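Year-end update on the Jumholm winter recipe project, 31 Dec 2025

Okay, so I know I promised this would be short, and it's going to be a little long, because a lot happened in the kitchen since the last one! Grab a coffee. The quick version is that the soup and casserole chapter is done, the baking chapter is mostly done, and the grain bowls are giving me grief.

The Birateck grant was for a free cold-weather cooking booklet that people in Jumholm can really use on a weeknight, with stuff you can get at a normal grocery store. When I wrote the application I said 49 recipes, and I'm still saying 49. I did swap a few out. The celery root gratin is gone (I love it, but my testers kept writing "where do I buy this" on the feedback cards, fair enough) and in its place there's a cabbage and white bean bake with crunchy breadcrumbs that I've now made so many times my freezer is basically a cabbage museum.

## What's finished

All the soups have been tested in home kitchens and edited. The split pea one needed way more liquid than I thought, and the lentil and tomato one needed less. I also rewrote every recipe so the onions come first and say how long they take for real. I'm so tired of recipes that claim you can brown an onion in five minutes, and I was guilty of it in my own first draft.

Casseroles are finished too. Everything fits in a 9 by 13 pan now. A couple of them used to call for a deep oval dish, which I happen to own, and the cards came back with notes about cheese on the oven floor.

Baking is nearly there:

- Oat and molasses bread: done. It's a no-knead dough that sits overnight in the fridge, and it makes fantastic toast.
- Shortbread, plain and chocolate chip: done. I went with chopped chocolate in the end, mini chips are fine too, and the dough gets chilled before slicing so it keeps its edges.
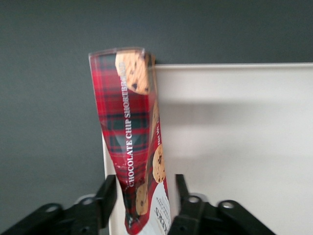

- Pear and ginger cake: one more round. The middle sinks when the pears are really ripe, so I'm trying less fruit and a slightly lower oven.
- Savory muffins: I'm torn on these. The cheddar and scallion version is great warm and kind of sad the next day.

## What's running behind

Grain bowls, ugh. I wanted one master recipe with a bunch of toppings, and what came back was that people got confused flipping between pages. So now each bowl gets its own page with its own dressing written out in full, even when two of them share a dressing. It's more typing and it eats up page space, but it reads so much better. I've redone the farro and roasted squash one and the barley and mushroom one, and I'm working through the rest.

The shopping guide is behind too, mostly because I keep adding to it. I'm going to stop at pantry basics, frozen vegetables and dried beans. If I let myself write about vinegar we'll never go to print.

## Money and numbers

We've had 767 feedback cards come back so far, which blew me away. I read them all over a long stretch of evenings with a bowl of popcorn. The most common request by far was for smaller batches, so most recipes now have a line on how to halve them, including pan size.

Groceries are a bit over what I planned (butter, mostly, and I have no regrets about the butter). Layout came in under, so it evens out and I don't need to move anything between budget lines. Moreira is holding the printing quote for 4,000 copies through May, and the Mevarar food pantry has offered shelf space for boxes once they arrive. I'd like to take them up on that, so please let me know if there's any paperwork on your side.

Next up for me is finishing the bowls, baking that pear cake again, and sending the soup chapter over for nutrition review. I'll need 2 weeks for corrections after the review comes back, then the whole thing goes to layout.

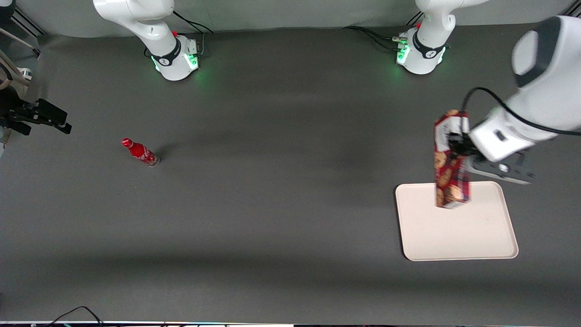
**Will the recipes still work for people who don't have a working oven?**

A good share of them will. All of the soups are stovetop, the grain bowls can be made with pan-roasted vegetables, and I'm adding a stovetop version of the cabbage and bean dish with the breadcrumbs toasted in a skillet. The baking chapter does need an oven, so I'm marking the no-oven recipes in the table of contents to make them easy to find.

Receipts and the updated recipe list are in the shared folder, along with the soup chapter if you want to cook from it over the break. The split pea is on page one and it freezes great!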